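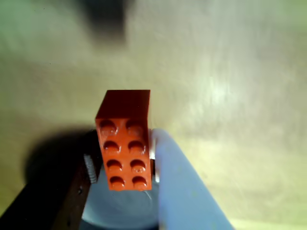 Rindov glider log data - README

Hi, and thanks for downloading this! I'm Conall McGrath and I've been flying gliders off the ridge at Rindov for longer than my knees would like. This is the cleaned-up version of our club flight log, the one that lived in a row of blue binders in the launch hut until I got tired of squinting at it.

What you get

One file, flights.csv, with 3,871 rows. Each row is a single launch, from wheels rolling to wheels stopped. There's also a small file called days.csv with the duty pilot's weather notes, one row per flying day, and a notes folder where I dump anything I couldn't make sense of.

Columns in flights.csv

flight_id: just a running number, don't read anything into it
day_id: matches the same column in days.csv
launch: W for winch, A for aerotow, B for bungee (yes, we still do those off the top when the wind is square on)
glider: the name painted on the nose, so Mendwood, Jandance and so on
off_time and down_time: local time, 24-hour clock
release_ft: height above the field, blank if the pilot didn't write one
site: R for Rindov, M for the Mac an tSaoi field
remarks: typed exactly as written, spelling and all

A word about the gliders. Mendwood is the old two-seater, so you'll see a whole lot of six-minute training circuits under that name. Jandance is the single-seater everybody fights over as soon as the ridge starts working. If you average the two together you'll get a flight length that describes neither of them, so please split by glider first.

How it was typed up

By hand, evenings mostly, with a mug of tea next to the keyboard. I tried scanning the pages and letting software read them, but it kept turning sevens into ones and I gave up after the first binder. I typed everything once, then went back and compared the off and down times against the winch driver's sheets wherever we still had them.

Known problems

296 rows have no landing time. Most are from busy afternoons when whoever had the clipboard was also pushing gliders. I left them blank and you should too - please don't fill them with the average.

Release heights before the new altimeters went in are rounded to the nearest hundred feet, and on bungee launches they're mostly guesswork.

The duty pilot's wind readings come from the mast by the hut, which sits in a dip. In a southeasterly it reads low, roughly 30 percent by my reckoning, so a day marked "light" may have been pretty sporty up on the ridge. The direction is fine.

4 rows have a down time earlier than the off time. I know which ones they are (look for CHECK in the remarks) and I'm still asking around.

Names

Pilot names are out. If you flew with us and want your own flights pulled together, bring your logbook to the hut and we'll match them up over a coffee.

Using it

Do what you like with it - plots, school projects, settling arguments about who had the longest winter flight. A mention of the club would be nice. If you find a mistake, tell me the flight_id and I'll go dig out the page.

Changes

January 19, 2023: first version with the Mac an tSaoi flights merged in. The next update should come in February, once I've typed the last binder, the one that got rained on.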